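Gridside Support – Ticket 161
Subject: Gripper drifts open during hold in teleop demos (simulation)
Product: Pisoron teleop client, Franka arm, two-finger gripper
Reported by: Zuzanna Malinowski, Mosasico
Priority: Normal
Status: Resolved

Initial report

We are recording pick-and-place demonstrations by remote control in the simulated cell. Task is rock to white tray. The operator closes on the rock with the hand controller trigger, lifts, moves across and releases over the tray. In 8 of 19 episodes the logged gripper width increases between lift and release with no release command from the operator. Arm tracking is fine. Restarting the client makes no difference. Wrist and side views from the affected batch are attached.

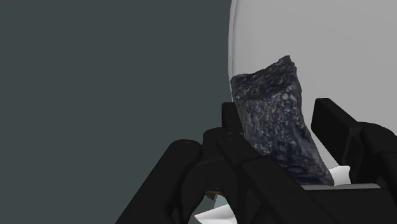
Gripper width is logged as a single value per step, so the replay file can't tell us which finger moved. We had assumed the two were symmetric about the object. In the wrist view the left pad is tucked against the rock while there is a gap between the upper part of the right pad and the stone, so I would not rule out a contact problem as well as a command problem. Friction values are the defaults.

Reply – Gridside support

Please send the raw trigger channel for one good and one bad episode. Also confirm whether the Grabner input filter is enabled in the operator profile, and at what threshold.

Reply – Z. Malinowski

Raw channels uploaded. Filter is enabled, threshold at default. I had a colleague repeat the task with the same profile and got the same behaviour.

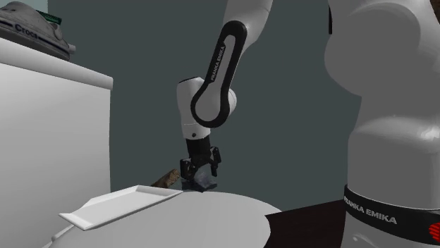 The colleague's episodes were recorded at the same control rate as mine. We also tried holding the arm still after the lift, with the trigger fully pressed, and the width stayed flat. It only drifts when the wrist is being rotated.

Reply – Gridside support

That matches the trace. Trigger pressure eases off slightly as the operator turns the controller, and the filter passes the change through as a proportional width command. Two changes, please:

1. Set gripper mode to latched. The close command is then held until the trigger is fully released.
2. Raise the filter window from 4 samples to 8.

Leave friction alone until both are in.

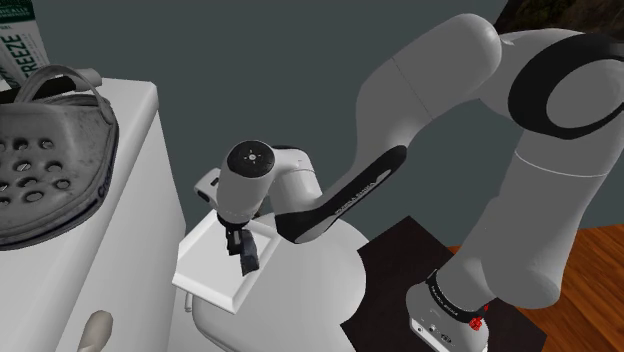 Reply – Z. Malinowski

Both changes applied, 19 new episodes recorded, no drift in the logged width. Release over the tray feels a little late with the longer window – tolerable, but operators will need a practice run. The affected episodes have been labelled and pulled from the training set.

Closing note

Latched mode will be the default for new operator profiles from March. The offset grip in the wrist view has been moved to a separate ticket.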